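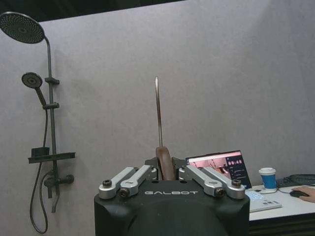 I hang on to old hand tools way past the point of good sense, and the ones I'm fondest of are the skinny ones with a proper rounded handle. You know the type: a brown handle, reddish and glossy, with a slender metal shaft coming straight up out of it. I have 2 of them in the kitchen drawer and 2 more out in the garage, and they've opened paint cans, poked drain holes in yogurt tubs and fished a ring out of a heating vent (Sarla's, and she still owes me a pie!).

Wipe the handle with a barely damp cloth and dry it right away. If it's wood, rub in a few drops of mineral oil in February when the air is dry, and leave it overnight on a rag. For the shaft, a little fine steel wool takes off the brown specks, then one wipe of oil. Don't soak the whole thing in the sink, please! I ruined a lovely one that way.

Check for bend by rolling the shaft along a countertop with the handle hanging over the edge. A wobble shows up fast. Small bends I leave alone.

Now for the desk, where half my tools end up anyway. Mine was a disaster until my friend Kanchan made me clear it every Tuesday. Cups go on the far side of the laptop from the mouse, always with a lid on, and anything with a point goes home to its drawer before I sit down.

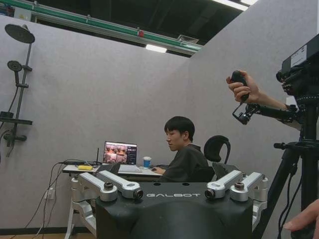

*Laptop open, blue cup with its lid on.*

For the desk top itself, I use warm water with a drop of dish soap and an old T-shirt. White ones show every coffee ring, so I go at those with a baking soda paste, very gently, and rinse twice. Pens live in a jam jar. The tape measure still doesn't live anywhere, and if you've solved that one, write and tell me!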